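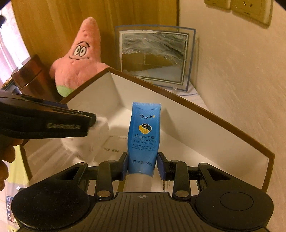

Sorting Out the Small Stuff: Your Questions, My Answers

I've been writing about drawers, shelves and tabletops for a while now, and the post on tubes and cartons (the one where I dumped everything out on the table and started over) still brings in more mail than anything else on the site. So I've pulled the questions I get most into one page. I'll add to it when I get a minute, usually on a Tuesday!

Where do I even start with a pile of little household things?

Clear a table and put a cloth on it. I like a cloth because tubes don't roll around as much and you can gather up the crumbs and bits of foil at the end. Then bring everything to that one spot: bathroom cabinet, nightstand, coat pockets, the bowl by the door. I did mine one room at a time the first year and kept finding the same hand cream in three places, so now it all comes to the table together.

How long is this going to take me?

My first go ate up a whole Saturday, mostly the getting-distracted part. These days I set a timer for 25 minutes, do one batch, and stop. If the table isn't finished I throw another cloth over the top and come back after supper.

Do I need to buy boxes?

Please don't, at least not yet. Any sturdy box with a lid that stays open on its own will do, and a pale inside is nice because small things show up against it. I did end up buying two of the shallow Brastano trays for my dresser and I love them, but I'd lived with a cracker box for months before that and it was fine.

Should hand cream be stored standing up or lying down?

Standing, cap down, if the cap is flat enough to manage it. The cream settles toward the opening and you aren't wrestling with it when the tube's getting low. If yours tips over, wedge it in a mug or between two small boxes. A 50g tube is short enough to fit upright in most drawers, so measure before you decide it won't.

What about a tube that's nearly empty?

Roll it from the crimped end and clip it with a binder clip. I keep mine at the very front so it gets used before I open another one. My rule is one open tube per room, and yes, I break it every February when my knuckles crack.
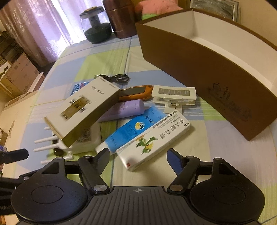 Should I keep medicine in its original carton?

Keep it in the carton, with the leaflet folded up inside. The name, the strength and the expiration date are usually printed there, and a bare tube can lose its lettering with handling. If the carton is too long for your box, lay it on the diagonal or give it a shelf of its own. Anything you're unsure about goes to the pharmacist, and so do the expired ones if your pharmacy takes them back.

Can skin creams from the pharmacy live with the everyday hand cream?

I'd separate them. Two tubes can look awfully alike at eleven at night with your glasses off! Mine are on different shelves, and the medicine shelf is the high one, out of reach of visiting kids.

Do you wipe things down before they go back?

I do, with a barely damp tissue around the cap and the neck, then a dry one. Cartons only get the dry tissue or they go soft at the corners.

What do I do with the cute stuff? I can't put a plush toy in a drawer.

Leave it out! I'm not a bare-surfaces person. A soft toy, a picture frame, a doily your aunt made, they all get to stay on top as far as I'm concerned. I just keep them toward the back so there's a clear strip in front to work on. A doily under a frame also saves the finish on the furniture.

Where did you get your labels?

They're the plain paper ones from Muvura, on a roll of 840. I've used almost 10 of them. I will be leaving the rest to somebody in my will.

The link to your drawer checklist gives me a 404. Is it gone?

Sorry about that, I renamed the page and broke it. It's under Printables now, right below the Sasedmont pantry post. If it still won't load, use the contact form and I'll email it over.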